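Karaca Martial Arts, Willport - questions we often receive

Do I need to be fit before I start?
No. Most of our beginners were not fit when they came first. The warm-up is 12 minutes and you may stop when you need. After a month you will feel the difference in your legs and in your breathing.

Which classes do you have?
We teach kickboxing and amateur MMA. Kickboxing is every weekday evening at half past six, and the MMA group begins when it finishes. The children's class is only kickboxing, with no contact to the head.

What should I bring to the first lesson?
Shorts without pockets or zips, a T-shirt, water and a small towel. We can lend gloves for your first two lessons. After this, please buy your own pair, and also a mouthguard. Shin guards are necessary only when you start to spar.

When can I spar?
Your coach will decide it with you. For some people it is after three months, for others it takes longer. We do not allow hard sparring in the beginner group, also if both partners agree to it.

May I eat before training?
A light meal two hours before is good. A banana or a slice of toast is fine if you come directly from work. Crisps and other salty snacks are better left for after the class.

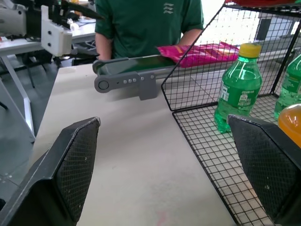
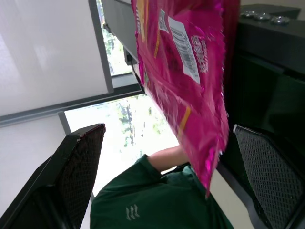
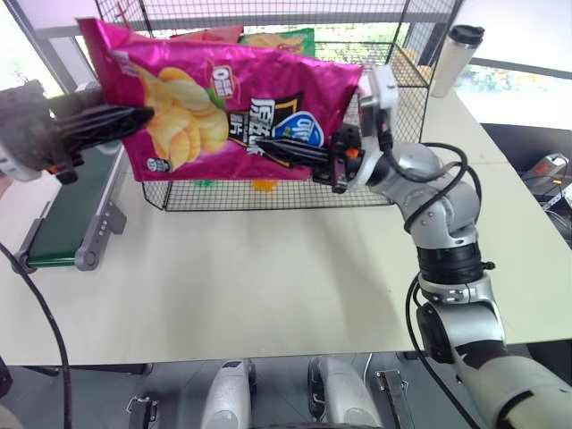
Do I have to lose weight to compete?
For your first bout we prefer that you fight near your normal weight. Our head coach, Zerrin Karakaya, does not permit anybody to cut water for an amateur contest. If you are between two classes, you go to the higher one - this rule has no exceptions.

Where are the competitions?
We take a team to the interclub at Skeltley in November and to the spring show in Kutthorpe. Spectator tickets for Kutthorpe are sold at our front desk. The hall has 279 seats, so please ask early if your family wishes to come.

How much is the membership?
It is 105 pounds for a term, and this includes all the classes of your level. The first lesson is free. If you are injured we can pause your membership, but you must tell us in writing before the next term starts.

Can I watch a class first?
Yes, you are welcome. Please take off your shoes at the door and sit on the bench beside the mats. Parents of the younger children may stay for the whole hour.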